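Home | Premises | Checklists | Archive | Contact

Print this page | E-mail this page

Teltallow Packing Unit: fire exits and lighting check
February 2020. Form 74

Front door, push bar. OK. Sticks a bit in the damp, oiled.

Rear door to yard. FAIL. Pallets stacked outside again, Wevolow delivery. Moved while I was there but they need a marked bay, third time of asking.

Exit signs. OK, all lit. The one over the stairs is hanging by a single screw, please fix.

Emergency lights. Tested on the key switch. Corridor ones OK. Canteen one went dim before the hour was up, new battery on order from Skundik.

Extinguishers. 3 due for service in May. Tags readable. The foam one by the office was behind a coat stand, put back on its hook.

Alarm. Weekly test logged up to date. Zeng panel shows no faults. Panel clock is wrong, not urgent but the log times wont match.

Work areas. Walkways clear, no trailing leads over exit routes.
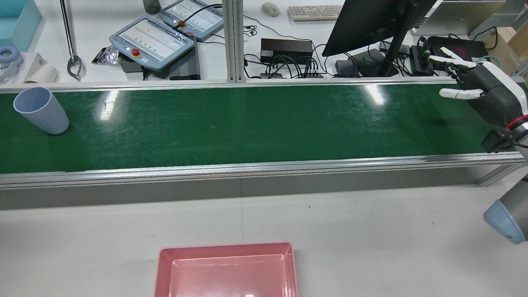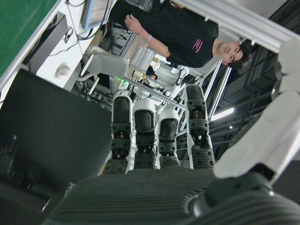
Who signs off the rear door once the bay is painted?
The site keyholder signs it, then sends the sheet to the premises office with the date the paint went down.

Assembly point. Sign faded, can't be read from the gate. Replacment asked for.

First aid box. Plasters low. Eye wash in date.

Still open: rear door, canteen light, stair sign, assembly sign.

Contact premises office, ext. 99 | Copyright Teltallow | Back to top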